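The Quiet Hour Moves In
By Marites Manalastas
9/22/26

The reading room at the Grimwood library closes at eight, and by seven most of the tables are usually full. Radomír Štefanec has worked the evening desk there for 13 years. When he started, he says, people came for the books and the newspapers. Now a good share of them come because they can't hear themselves think at home.

"They tell me about the upstairs neighbor, or the road, or the kids," he said. "One man said his refrigerator. I believed him."

Noise has become one of the main things people in Grimwood complain about. The town office logged 3932 calls about it last year, more than it got for parking and trash pickup together. Few of those calls were about parties. Most had to do with leaf blowers, delivery trucks, barking and air conditioners, the kind of sound that is legal and goes on all day.

Part of the reason is that more people are home to hear it. Ibsa Abdella does billing for three dental offices from a spare bedroom on Dagdag Street. She used to drive to an office park outside town, where the noise belonged to everybody and she didn't think about it. At home she began keeping a notebook. She wrote down when the trucks came, when the dog two doors down started up, and when she finally got any work done.

"It was embarrassing to read back," she said. "I had a whole page about a wind chime."

She talked to the owner of the wind chime, who took it down the same afternoon. The trucks were harder. She moved her desk to the other side of the house, hung a heavy curtain, and started doing her most careful work before seven in the morning. 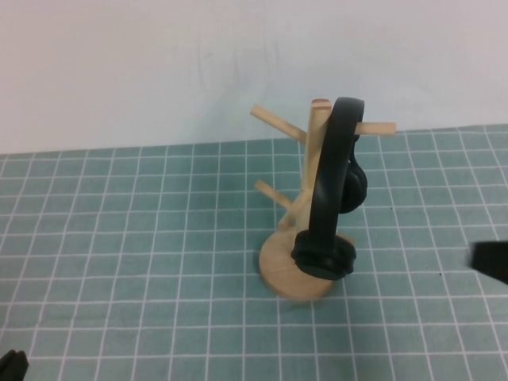
Raffaele Monti, who runs a small acoustics business called Skemach out of a former shoe store, says most of his customers arrive wanting to soundproof a room. He spends the first visit talking them out of it. Real soundproofing means rebuilding walls, and a quote for one bedroom can easily pass $4000.

"What they usually have is a gap," Monti said. "There's a gap under the door, a gap around the window, a hole where a cable comes through. Sound is like water that way. You fix the gap first and then see how you feel."

A door sweep and a tube of caulk will do more than foam panels, he says. The panels cut down echo inside a room but do very little about what comes in from outside. He sells them anyway, mostly to people who record music or spend the day on calls. For an apartment with noisy neighbors above, he suggests a bookcase, a thick rug and a friendly conversation, and he would start with the conversation.

Headphones are the other common answer, and opinions on them are split. Abdella wears hers for an hour or two and then her ears get sore. Jericho Tan, who teaches eighth-grade math and grades papers at the kitchen table, can't stand them at all.

"I'd rather know what's going on in my house," he said. He runs a box fan instead, winter and summer, pointed at the wall.

Tan lives in Rarkis, a block of 14 apartments built in the 1970s with thin floors and a shared stairwell. Last June the residents met in the parking lot and agreed on a few simple rules. No laundry after ten at night. Felt pads under chair legs. Anyone planning to drill or hammer puts a note by the mailboxes the day before.

There is no penalty for breaking the rules, and people do break them. Tan says the notes have made the biggest difference. The drilling is just as loud as it was, but he knows when it will start and, more or less, when it will end, so he takes his papers somewhere else.

Sometimes that is the library. Štefanec has put out extra chairs along the back wall, near the atlases, and moved the photocopier into the hallway after several requests. The town has been asked to fund a later closing time on weeknights, and a vote is expected before the end of the year.

Until then, the lights go down at ten minutes to eight. Štefanec walks the room once and speaks to anyone still reading. He doesn't use the bell on the desk.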